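# Devolvam o preço à prateleira

Eu sou daquelas pessoas que fazem conta no supermercado. Não é avareza (está bem, um bocadinho é), é hábito de família: a minha mãe levava um lápis atrás da orelha e ia somando no verso da lista. Eu não levo lápis, levo o telemóvel, e mesmo assim ando há meses a perder a conta a meio do corredor. E a culpa, desta vez, não é só minha!

Começou em janeiro, quando o supermercado do meu bairro passou a ter dois preços para quase tudo. Um preço grande e colorido, para quem tem a aplicação, e outro pequenino, lá em baixo, para o resto da humanidade. A aplicação chama-se Volia e quer saber a minha data de nascimento, o meu código postal e, já agora, se tenho animais de companhia. Tudo isto para me fazer um desconto em grão de bico.

Instalei-a, claro. Resisti três semanas e depois instalei-a, porque a diferença no azeite era indecente. Só que o desconto não entra sozinho: é preciso "ativar" o cupão antes de chegar à caixa, produto a produto, com a rede do telemóvel a falhar precisamente ao fundo, junto aos congelados. Quem se esquece paga o preço pequenino. Quem tem mais idade e um telefone de teclas paga o preço pequenino sempre, e isso irrita-me mais do que tudo o resto. A minha vizinha Lorena Acuña faz as compras com o dinheiro contado dentro de um envelope, é cliente da casa há 30 anos e é ela quem financia o meu desconto no grão.

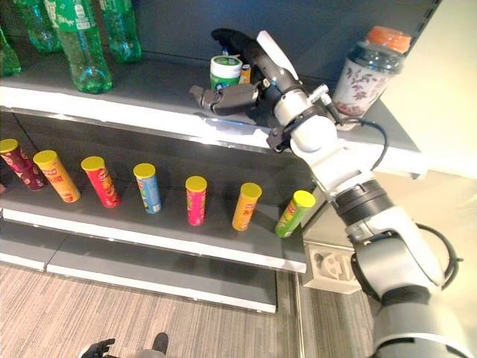 Depois há os tamanhos. Um pacote de bolachas que sempre teve a mesma caixa passa a ter menos bolachas e mais ar, e a etiqueta continua igual, muito séria, como se nada fosse. O preço por quilo devia resolver isto, e resolveria se viesse numa letra que se lesse de pé. Há dias agachei-me para comparar dois pacotes de arroz e um deles tinha o preço por quilo e o outro o preço por 500 gramas. Fiquei ali de cócoras a multiplicar por dois, com um senhor à espera de passar com o carrinho, e senti-me ridícula. Quem é que ganha com isto? Eu não sou.

Já discuti o assunto com a Salamatu Bonsu, que trabalhou na caixa de uma mercearia e tem mais paciência do que eu. Ela defende os cartões e as aplicações: diz que sempre houve fregueses com tratamento especial, que o merceeiro antigo também fazia preço à cara do cliente e que ao menos agora as regras estão escritas nalgum lado. Tem alguma razão, e custa-me admiti-lo. Mas o merceeiro antigo, quando fazia um jeito, fazia-o muitas vezes a quem mais precisava dele. A aplicação faz o jeito a quem tem bateria.

E não me venham com a liberdade de escolha. Escolher entre a marca Direl, a marca Kpodo e a marca da casa é liberdade, e eu gosto dela, passo tempo a mais nisso. Escolher entre dar os meus dados ou pagar mais pelo mesmo iogurte já me parece outra conversa.

O que eu queria era pouca coisa. Um preço só, o mesmo para mim e para a Lorena. O preço por quilo em todas as etiquetas, com letra que se veja. E, quando um pacote encolhe, um aviso na prateleira durante um tempo decente, tão grande como os cartazes das promoções (se há tinta para umas coisas, há tinta para as outras).

Escrevi isto tudo no livro de sugestões, com letra bonita e sem insultos. A menina do balcão foi muito simpática e disse-me que agora as sugestões também se podem fazer pela aplicação. Assinei à mão na mesma, e na semana que vem volto lá para perguntar pela resposta, com a Lorena, que já disse que vem e que leva o envelope.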